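> Is the Tredard away game in September still going ahead? And what are we paying for the coach?

Yes, still on! I rang Zurkonia Coaches and the 49-seater is 485 all in, which beats last year. Over 300 tickets have gone already, so don't hang about (I nearly did). 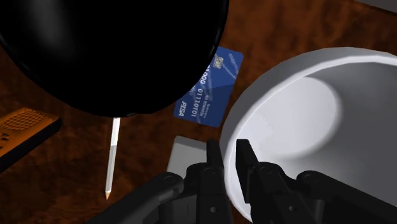
*Card, pencil, ready to book*

As for the manager, I'd give him until Christmas. Brirkari have won 6 and we still moan, me included. Shouting at the linesman won't fix our corners though.

Up the Bri!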